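When the gripper lets go: a chat about a dropped drive

Sun 29 March

I'd been wanting to get over to Mimbridge for ages, mostly because I kept hearing about the computer teardown cell they've been running, and then I heard they'd had a bad week with it and I wanted to go even more. (Sorry, Mimbridge!) People love to show you the day everything worked. I wanted the other one.

The person I talked to runs the cell and has done since it was a bare table. She asked me to leave her name off, which is fine by me, and then talked for two hours straight over very strong coffee.

So, what happened? In August the arm dropped a hard drive. It had pulled the drive out of a desktop case, lifted it clear, started to swing toward the tray, and the drive slid out of the fingers and came down corner first on an open motherboard.

"It made this noise like a dropped fork," she said. "And the arm just carried on! It went all the way over to the tray, opened its fingers very politely, put down nothing at all, and came back for the next part."

That second bit is what bothered her. A drop is a drop, and parts get dropped by people too. But the program, which they call Wundumis after an old in-joke I was told twice and still don't get, had written the move down as a success. As far as the log was concerned, there was a drive in the tray.

I asked how often it had happened before anyone saw it. She made a face. They'd done 2,489 drive pulls by then, and when they went back through the records they found 9 where the fingers had closed further than they should have partway through the swing. "Nine times it was holding air and didn't say so. We'd caught a couple and blamed the tray."

The wear turned out to be in the finger pads. They're a rubbery sheet from a supplier called Cladent, and they'd gone shiny. On a bare metal drive they still held well enough. On a drive still in its plastic caddy they didn't, and plenty of the office desktops that come through have caddies. The caddy flexes a little when you squeeze it, she told me, so the grip feels firm at the start and then eases off once the arm speeds up.

"I'd been testing with bare drives," she said. "Bare ones! They were what I had in the drawer. I could kick myself."

The part I'd have skipped right over is the safety side. When a part goes missing, somebody's first instinct is to lean in and look for it, and one of her coworkers did just that, with the arm paused but still live. It was waiting on a timer. The timer ran out while he had his hand down by the power supply, and the arm started its next move.

He got his hand out. The arm brushed his sleeve and that was all, but she stopped work for the rest of the day and I noticed she told that part of the story with her coffee put down.

"Paused isn't off," she said. "I'd told everyone that. I'd also built a thing that unpaused itself, so whose fault is that?"

The timer is gone now. After any pause the arm stays put until somebody walks to the button, which is on a post well out of reach of the table, and presses it. It's slower and it annoys people, and she's happy for them to be annoyed.

We went out to the table so I could watch a few pulls on the new settings. It's a lot gentler than I'd pictured! The gripper had a 1.0TB WD drive up over an open Dell, held upright in its thin blue caddy, and I caught myself holding my breath.
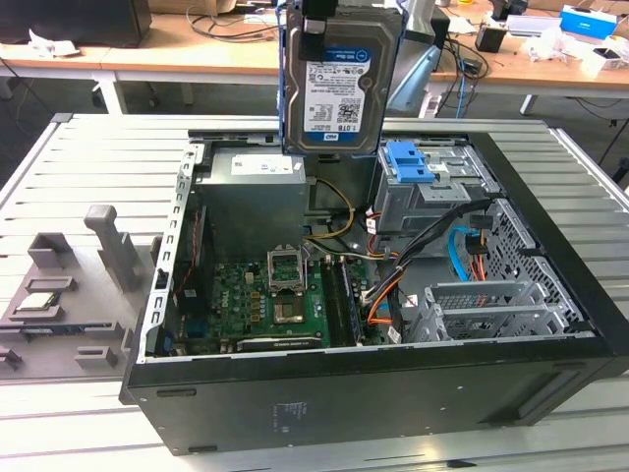 What they changed

The pads came first, obviously. They get swapped on a schedule now instead of when somebody thinks of it, and the old ones go in a jar on her windowsill. (I asked if I could have one. I could not.)

Then the speed. With a caddy in the fingers the arm runs at 50 percent until it's past the side of the case, and after that it goes up to 70. She'd like to go faster, and she's been asked to go faster, but she wants a few more months of clean logs before she touches it.

The change she's proudest of is the dullest to look at. Wundumis now checks how far apart the fingers are all the way through a move, where before it only checked right after the grab. If the gap shrinks, everything stops and a horn goes off. It's a horrible horn. She picked it herself.

"It went off eleven times the first day, and most of those were me being too fussy with the numbers. I loosened it a bit. Now when it goes, I believe it."

I asked whether the board under that August drive survived. She laughed. It was headed for scrap anyway, and it has a dent in one corner, and it hangs over the sink in the break room where everyone has to look at it while they wash their mugs.

She's working on the tray next. It still has no way of telling whether anything has landed in it, and she has a shoebox of little switches she wants to try. I've been told I can come back when they're in, provided I bring better coffee.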